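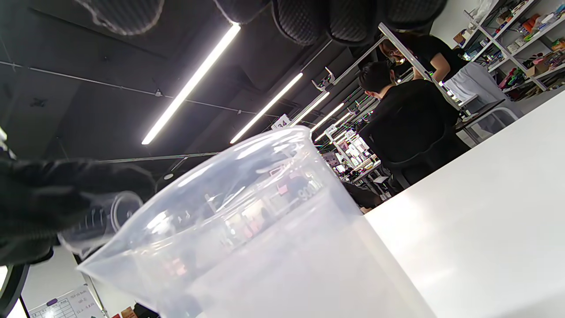
Beakers and small measures: bench gallery

Notes and pictures by Graziella Gatti
Feb 22, 2025

This page covers the moulded plastic measuring ware we keep for wet and dry batching at Natmont. It does not cover glassware, which is listed separately under Taltum stock. All volumes are nominal. Graduations on moulded plastic are a guide to fill level, and anything that needs a proper tolerance should go to the scale or to a cylinder.

1. Large measure and small cup
Frosted body, wide spout, raised graduations moulded into the wall. The embossed 900 near the rim is the same milky white as the body and is hard to read at arm's length - tilt the beaker until the figures catch the light. Small clear cups are used for part-measures. For additions under 200 mL, use a cup and tip it into the large measure over the spout side.

2. Mixed sizes on the white table
Five clear beakers, small to large, some upright and two on their sides. The big ones roll in an arc when laid down, so the spout should point away from the table edge. The small sizes do not nest well with the large spouted type and are stored apart.

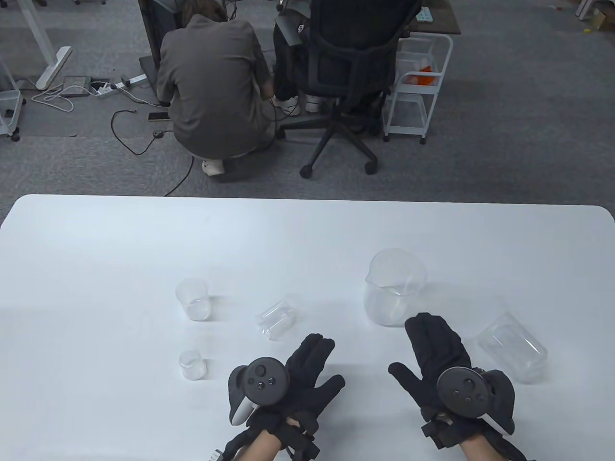
3. Storage and labelling (no picture)
Large measures go on the lower shelf of the Rinaldi cabinet, rims down on matting. Small cups go in the Cimari drawer unit, sorted by capacity. The colour dot on the base gives the year of purchase: grey is current, yellow is due for replacement in September.

4. Checking a measure (no picture)
Tare the beaker, fill to the 200 mark with water at room temperature, and weigh. Repeat at the highest printed or moulded line. At the last check one of the older cups, nominally 100 mL, was reading nearly four millilitres over and has been withdrawn. Results are kept in the bench logbook under the item number.

Cleaning: warm water and mild detergent, soft cloth only. Abrasive pads dull clear walls and wear down raised figures. Air dry before stacking.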